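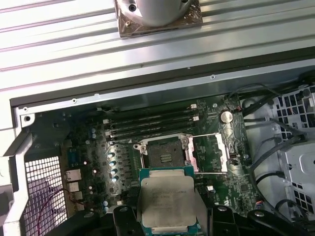 Torquil Innes
@torquilinnes · August

OK so I finally quit paying for cloud photo storage and I have thoughts. Long thread, sorry, get a coffee

My wife and I had 547 albums up there. Albums! One was called "misc misc 2" and it was all parking signs

Picked up a used workstation from a guy named Shahzad Rizvi who was clearing out his office. Super nice, threw in a box of cables and then talked to me about tomatoes for 55 minutes

First lesson: download everything BEFORE you cancel. The export came as 67 zip files and a couple of them wouldn't open, so I had to request the whole thing again

Second lesson: dates get weird. Half of our honeymoon now says it happened the afternoon I unzipped it. The real date was in a little side file and I had to merge them back in

I used a sorting program called Prinorix for the duplicates. Ugly as anything but it works - just don't let it auto-delete on the first pass

My brother Samuel asked why I don't print the good ones. Fair! So I did, two shoeboxes' worth, and guess which ones the kids look at

Still keeping one backup drive at my mom's place. She thinks it's a paperweight and I'm fine with that

Next up is scanning the slides from my grandpa's Gillier trips. If anybody has a slide scanner they like, please tell me, the reviews are all over the place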